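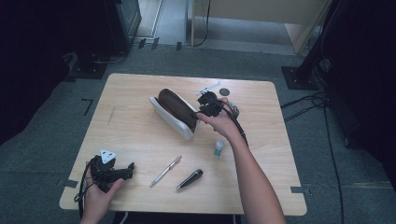
Why not let the students program the arm directly, a colleague from the Dalcombe project asked me after my first version of this talk. In her opinion, a robotics class where the students hold the grippers in their own hands is closer to a craft class. I want to use her question as the beginning, and I will come back to it at the end.

(Pause. Next slide.)

Our class runs for one semester, 90 minutes each session. The students work in pairs. One student does the task with two handheld grippers, the other keeps the log. After every 70 demonstrations they must change roles. In the first year we had no such rule, and one person in each pair became the "driver" for the whole semester. The other one learned to type very fast.

Say here: the class requires no programming before the sixth session. Some people in the audience will not like this. Continue anyway.

(Next slide: the table.)

The table has always several objects on it, also when the task needs only one. There is a pen, a marker, a syringe, a small bottle with a green label. The long brown object in the white holder is a favorite for discussion, as a gripper can approach it from the end or from the side. Students usually have a strong opinion about which is better, and they do not agree with each other.

The tape on the floor is for positions. Please tell the audience that we learned this late. Our first collection, named Jallus, had 546 demonstrations, and the furniture was standing a little differently in almost every session. We kept Jallus. It is now used in session four, where students have to find out by themselves what is wrong with it. Most pairs need the full session.

(Drink water. Check the time, I should be at ten minutes.)

The second collection, Mahuika, has 3205 demonstrations from all groups together. Do not read the table on this slide aloud. Mention only two points:

First, the groups which talked before each trial had fewer deleted files. I cannot prove that talking was the reason.

Second, the fast students did not have the best data. They corrected their hand in the middle of the movement, very small corrections, and they did not notice it. When they watched the replay they were surprised — one of them asked whether it was really his file.

(Next slide: the log sheet.)

The log sheet has four fields: task, start position, result, remark. The remark field was optional and it is now required. "OK" is not accepted as a remark. A good remark from last December was: "I changed my mind about which hand." I like to read this one slowly.

If somebody asks about grading: the number of demonstrations gives no points. We grade the log, the replay discussion and the final report. The Cenora worksheets are in the handout, with the grading scheme on the last page.

(Next slide: back to the question.)

So, is it a craft class? Partly yes, and I do not mind the word. When the students start to write code in session six, they already know how many decisions a hand makes for a simple grasp. Their questions are then more exact. Before, they asked me "Why does it fail?" Now they ask "Why does it close before it is aligned?"

My colleague is still not fully convinced. She would move the code to session three, and next semester we will try this with one of the groups.

(Leave the slide with the contact address open during the questions. Repeat every question into the microphone.)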